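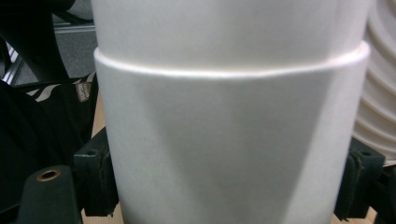 From: Nisreen Kanaan
To: Trerkent Allotments list
Date: September 3, 2020
Subject: Re: Water butts, standpipe and the meter readings

Georges wrote:

> Hello all. I read the meter by the top gate this morning and it says 3174.
> When I took it on in spring it said 2622. I have not had the bill yet but
> I think it will be a lot more than last year. Before it comes, can we talk
> about whether people should be using hoses straight off the standpipe?
> I know it has been dry. I would sooner we agreed something among ourselves
> than had the landlord put a timer on it, as they did at Durnetti Road.
> Also, does anyone know what happened to the key for the stopcock?
>
> Georges Harb

Georges, thank you for doing the readings. I make that 552 units. The meter is in cubic metres, so it is a great deal of water for a site our size, even allowing for the dry spell. I would like to rule out a leak before we start asking people to put their hoses away.

The way to check is simple enough. Shut every tap on the site last thing in the evening, read the meter, and read it again first thing next morning before anyone has drawn any water. If the figure has moved at all, including the red digits on the right, then water is going somewhere it shouldn't. I can do the evening reading any night next week if somebody who lives nearer can do the morning one. Please reply to me and not to the whole list if you can help, and I will post the result here.

If there is a leak my money is on the run between the middle standpipe and the bottom one. The ground beside the path there was soft in July, when everywhere else was like concrete, and the nettles have done very well. The pipe along that stretch is the old one. The top half was replaced when the gate was moved but the bottom half was left as it was.

On the stopcock key, I have it. It was in the shed behind the seed potatoes trays and I took it home to get the rust off. It will be back on its nail by the weekend. There is only the one, so please don't take it away (I know, I did). You need to lean on it quite hard for the first quarter turn and after that it goes easily. Don't force it past the point where it stops.

On hoses. The tenancy rules as I have them say that hoses may be used for filling butts and tanks but not left running on beds, and not left unattended at all. I don't think most people know this, as it is on the back of the sheet. I would be happy to see that kept to and nothing new added. A ban would be hard on the people at the far end, who have to carry cans past 5 plots to get to theirs, and one or two of them have told me they would give up.

What would make more difference is butts. At the moment 3 of the sheds on the lower side have gutters and the rest let the rain run off into the path, where it is no use to anyone. Raltden have a plain 200 litre butt with a lid and tap, and they will deliver to the gate if the order is big enough. If you would like one, let me know by the end of the month and I will put in a single order in October. You would need to pay for your own. Guttering you can get anywhere, and a short length is enough for most of our sheds. Stand the butt on slabs or blocks so that a can will go under the tap, and check it is level before it fills, as a full one can't be shifted.

For those who asked me about the beans, Hijazi is a climbing bean and needs canes at least as tall as you are. Mine were late this year and are still going. I am leaving the lowest pods on for seed and will bring some envelopes up when they have dried. They kept cropping through August on two cans a week for the whole row, with a thick layer of grass cuttings over the roots. I did the same with the courgettes, and they got mildew anyway.

The bonfire rule has not changed, by the way. No fires until October, and then only after dusk.

Georges, could you send me the date you took the spring reading? I want to put it next to last year's bill.

Nisreen Kanaan
Plot by the bottom standpipe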